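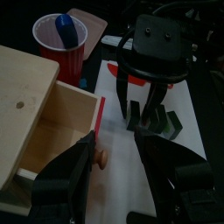

The little drawer cabinet, drawer out and ready for filling. Red cup standing behind it.

Welcome to the craft table page! I've been meaning to put this up since September, when I finally gave in and decided that the big dark table in the Polgate room needed sorting. It had turned into the place where everything got dumped (mostly by me, I admit it) and you couldn't lay out so much as a birthday card without shifting a heap of stuff first.

The cabinet is my favourite bit. Pale wood, nice round knob on the front, and a thin red stripe on the edge of the drawer which I'm very fond of. It came from a stall at Peklow market, cost me 6 pounds and I carried it home on the bus on my lap. The top has a few smudges and scuffs and I've decided to leave them alone. I did think about sanding it, then I thought about the dust, and that was the end of that.

I love a drawer with nothing in it! I must have changed my mind about it every evening for a week. Buttons? Stamps? The spare glue sticks? At the moment the buttons are winning, but only the small ones, as the big coat buttons have gone in a Kitalance tub on the shelf and seem quite happy there.

The red cup is plastic with ribbed sides and a white inside, and it's a good height for keeping things upright where you can grab them. The pinky-beige tray with the rounded corners sits behind it, propped up at an angle. I use it for beads, so they don't go rolling off into the carpet, and it takes up hardly any space when it's tipped up like that.

Then there's the big white sheet of paper, with a bit of red printing on it. I always put paper down on a dark table now. You can see what you're doing so much better, and any drips of paint go in the recycling with it. I bought a pack of 30 sheets and I'm getting through them faster than I'd like.

Next job is the shelf above, and the ribbon box, which is a disgrace. More pictures when I've been brave enough to open it!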